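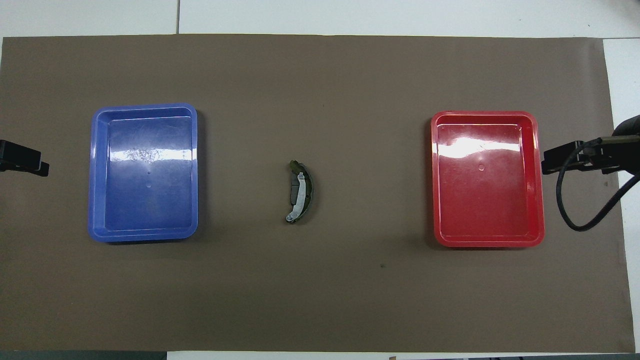

Brake shoe sort, two arms, leader/follower – how many demos before you stop and look?

Teaching by Hand > Bimanual > Task setup

shoebox_ops
Posted 7:12 am

Quick one before shift. Two arm cell, leader arms on the bench, operator drives both by hand. Task is dead simple on paper. Brake shoe on the mat between the trays, pick it up, good core goes in blue, scrap goes in red. Left arm does blue, right arm does red, reset, go again.

We have 380 episodes from two operators. Trained on that over the weekend. Policy picks fine most of the time but the tray choice is a coin flip, and when it's wrong it's wrong with total confidence. Also hovers sometimes. Both arms come in a bit, both stop, sit there.

Boss wants 900 before we touch anything else. I want to stop and fix the setup first. Who's right?

Parts come from Ó Ceallaigh (they rebuild drum brakes, we get their returned cores). Software side is Pimine for recording and playback. Can't change either of those.

torquewrench77
Posted 7:31 am

You're right, boss is wrong. More of the same bad demos = more of the same coin flip.

First question. How does the operator decide good vs scrap? If they're picking the shoe up, turning it over and looking at the lining with thier own eyes from a chair next to the mat, the robot never gets that information. You're teaching it to guess.

shoebox_ops
Posted 7:38 am

ugh. Yeah. Operator sits next to the cell and looks straight at the part. Not through the cameras.

torquewrench77
Posted 7:40 am

There's your coin flip.

mat_and_tray
Posted 7:55 am

Partly agree. Hovering is a separate thing though. Both arms start level with their own tray and the part sits in the middle, so until one of them commits the two cases look the same. Operator sits there thinking for a second or two, arms parked, and you record all of it. Policy learns "parked" is a perfectly good thing to do. Then it does it.

Trim the front of the episodes. Or tell them to decide first and then hit record. Hand on the leader, decide, pedal, go.

shoebox_ops
Posted 8:02 am

Pedal is on the Remeo rig, not this one. We use a key on the keyboard. So operator lets go of the leader to hit it. Arm sags a little each time.

mat_and_tray
Posted 8:04 am

Get a pedal. Seriously. The sag is in your data too.

gantrygal
Posted 8:20 am

Going to disagree with the pile on a bit. We did almost this same job at Lurnemden, different part (clutch plates) and the first few hundred were garbage and we kept going and it came good. Operators get better. Late demos are so much smoother than early ones that the average drags itself up. If you stop every time it looks bad you never build the volume.

Not saying don't fix the chair thing. Fix the chair thing. But I'd keep recording while you argue.

torquewrench77
Posted 8:26 am

It came good because clutch plates were sorted by size, right? You can see size from any camera. Lining wear is a whole other problem.

gantrygal
Posted 8:33 am

Size and one crack class. But fine, mostly size.

torquewrench77
Posted 8:34 am

So not the same job.

gantrygal
Posted 8:41 am

Same arms, same operators, same boss wanting a number. Close enough to be useful imo. The operator effect is real no matter what you're sorting. Compare the last 12 from each person to the first 12 and tell me they're the same data.

polecat_vr
Posted 9:05 am

Drop the leader arms, go headset. Operator only sees what the head camera sees. Forces honesty. If they can't tell good from scrap in the headset, robot can't either, done, no argument.

shoebox_ops
Posted 9:09 am

Tried a headset in January. Operators hated it. Twenty minutes and they wanted out. And no feel at all for how the fingers close on the part, we were shoving shoes across the mat.

polecat_vr
Posted 9:15 am

Latency? Twenty minutes sounds like latency.

shoebox_ops
Posted 9:17 am

Maybe. Not going back there this month anyway

benchmonkey_p
Posted 9:30 am

You don't need a headset for that. Put a monitor up, show the head camera and wrist cams, hang a sheet of cardboard between the operator and the mat. Cost: cardboard. We've run like that for a year. Slower for the first hour, then they stop noticing.

If the head view is too coarse for lining wear then add a step. Pick, bring the part up in front of the camera, turn it, pause, THEN go to tray. The pause has to be in the demo. Everybody wants to skip it because they already know the answer.

mat_and_tray
Posted 9:36 am

+1 on the show-it-to-the-camera step. Do it with the same arm every time or you'll have two styles fighting each other.

shoebox_ops
Posted 9:44 am

Problem with same arm every time: left goes to blue, right goes to red. If left always picks and shows, then scrap needs a handover to the right. Handover on a curved part with blocky fingers is not fun. Tried it for an hour, dropped it a lot. Part rotates in the grip when you only have it by the end tab.

Could have left do everything and reach across to red I guess. Then why have two arms.

benchmonkey_p
Posted 9:52 am

Can left reach red without going weird at the wrist? If yes do that for now. One arm, one style, get the decision working. Bring the second arm back after.

gantrygal
Posted 9:58 am

Hard no from me. Then you've got a one arm dataset and start from zero for two arms. Keep two. Let whichever arm picks be the arm that shows and places. Decision has to happen before the pick though, so you need to look at the part where it lies. Which means lighting and camera, not choreography.

torquewrench77
Posted 10:10 am

Lighting is the other thing. Look at the glare on those trays, big white band across the blue one and nearly as bad on the red. Glossy plastic. Now imagine a metal web under that lamp. And a dark lining on a brown mat isn't giving you much contrast on the side that matters.

Matte spray on the tray floors or swap them for matte ones. And diffuse the light. Paper over the lamp if you have to (LED only, don't burn the place down).

shoebox_ops
Posted 10:15 am

Mat color I can change. Have a pale gray one someplace. Trays are Ó Ceallaigh's, they want parts back in those. Could do an insert.

mat_and_tray
Posted 10:21 am

Careful changing the mat halfway. Your 380 are on brown. Either mix on purpose or draw a line and start over, don't drift into it.

Also that cable on the right, the loop hanging down beside the red tray. Does it move when the arm moves? If it swings through where the fingers go it's going to be the thing the policy keys on, I have seen this. Ours learned to follow a cable. Clip it up to the housing.

shoebox_ops
Posted 10:24 am

It moves. Clipping it at lunch.

wristflex
Posted 10:50 am

Nobody's asked about start positions. Where do you put the shoe on reset? If it's always between the trays, same spot, same way round, you are recording one motion a few hundred times. Vary it. Nearer blue, nearer red, down toward the operator, curve facing left, curve facing right, flat on its side. Boring to do by hand so people don't. We printed a sheet with positions and the operator ticks them off.

And put good ones near red and scrap ones near blue some of the time. Otherwise it learns nearest tray wins.

shoebox_ops
Posted 10:58 am

...oh. Let me check something.

shoebox_ops
Posted 11:26 am

OK so went thru a bunch of replays in Pimine. One of the two operators puts the part a touch toward the tray it's going to. Not on purpose. They know the answer when they set it down and the hand just goes there. The other one doesnt.

So it isn't even a coin flip, it's reading where the part was set down and that works for half the data.

wristflex
Posted 11:31 am

Classic. Have one person place and the other drive. Placer knows nothing, pulls from a mixed bin, reads the spot off the sheet. Driver decides from the monitor only.

gantrygal
Posted 11:40 am

That halves your rate. Two people per episode. Boss is going to love that.

wristflex
Posted 11:42 am

Half the rate of data you can use beats full rate of data you can't.

gantrygal
Posted 11:49 am

Or one person, grab from the bin without looking, set it down by the sheet, then look at the monitor. Doesn't need a second body. You're all gold plating this.

benchmonkey_p
Posted 12:05 pm

One person is fine if they stick to it. They won't at 3 pm. But try it.

shoebox_ops
Posted 12:20 pm

Going with one person + sheet to start. Can't get a second body before next week.

Plan as of now:
– cable clipped up (done)
– cardboard between the driver and the mat, monitor up
– mixed bin, position sheet
– gray mat, hard cut, old 380 kept in its own folder
– matte inserts when they're cut
– decide before the record key. Pedal ordered
– no handover. Whichever arm picks, places

Not doing the show-to-camera step unless the lining can't be judged from the head view. Will test that first, somebody who doesn't know the parts calls good/scrap off the monitor only.

torquewrench77
Posted 12:31 pm

Use somebody who DOES know the parts. If your expert can't call it off the monitor then stop right there. A newbie failing tells you nothing.

shoebox_ops
Posted 12:33 pm

Fair. Will do that.

polecat_vr
Posted 12:47 pm

Still say headset.

mat_and_tray
Posted 1:15 pm

One more on the drops. When the part spins in the grip, what do your operators do? Keep going or scrap the episode? Keep some of those. Drop it, go back, regrip on the web closer to the middle, carry on. If every demo is a clean one the arm has no clue what to do the first time it fumbles.

gantrygal
Posted 1:22 pm

Agree with this one for once. But tag them. We didnt and spent a week digging them out.

shoebox_ops
Posted 4:48 pm

Monitor test done. Our best guy on cores gets the badly worn ones easy, borderline ones he's guessing, lining just goes to a dark smear under that lamp. Moved the lamp off to the side with paper over it, better. Still not great on borderline.

So it's either the show step or a third tray for "don't know". Asking Ó Ceallaigh tomorrow if they'd take a third tray. Boss still says 900.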